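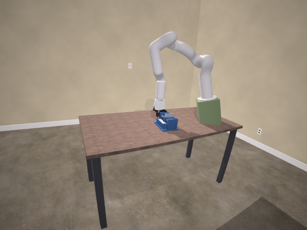 Leanne Inskip 发表于机器人仿真版 · 4月 · 浏览 2224

仿真里采示教数据，夹具该不该每次都换位置？

大家好，刚入坑没多久，想请教一下。我在 Kutari 里搭了个小工位，白色机械臂装在绿色底座上，桌上放一台蓝色夹具，让它学着去夹具那边取放东西。我用手柄遥操作录了40条，夹具一直在同一个位置，训练出来看着挺像样。结果我手贱把夹具转了一点点角度，它就完全懵了，还往老地方伸！

我现在纠结：是接着录，还是干脆全删了重来？另外录失败的那几条（夹爪碰到夹具边上的）要不要留？电脑配置一般，录一条要等挺久，真不想白干……

Beryl Hartley 回复

先别删！你那40条留着，问题出在位置太单一，模型基本上把路线背下来了。我自己的做法是每录10条就挪一次夹具，平移加一点旋转，手臂的起始姿态也跟着随机一下。幅度别一上来就很大，先小后大，看它在哪儿开始崩，就在那附近多补几条。

还有视角，我一般再加一个近一点的机位。远的那个能看到整张桌子，可是夹爪和夹具之间到底差多少，得凑近了才看得清。

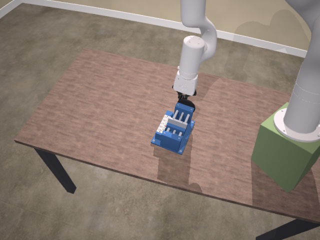
近一点的视角，夹爪就在蓝色夹具后侧上方

另外留意影子。手臂的影子会落在桌面上，灯光一直不动的话，模型说不定连影子一起学进去了，所以灯的方向我也会随机。碰撞的那几条单独放个文件夹，做模仿学习先别混进去，以后想训练判断成败的模型再拿出来用。对了，随机种子记得存下来，我有一回没存，出了问题怎么都复现不了，气死。

Crabtree 回复

多录就完事了，我录到2222条才觉得稳。

Kulleck 回复

楼上那个数有点吓人，哈哈，楼主别慌。我任务比较简单，按挪位置的办法补了一轮就好多了。不过手柄录出来抖得厉害，我会先做一下平滑，再把开头发呆不动的那段剪掉，不然它学会的第一件事就是站着不动。楼主用的控制频率是多少？太高的话可以降一降再试。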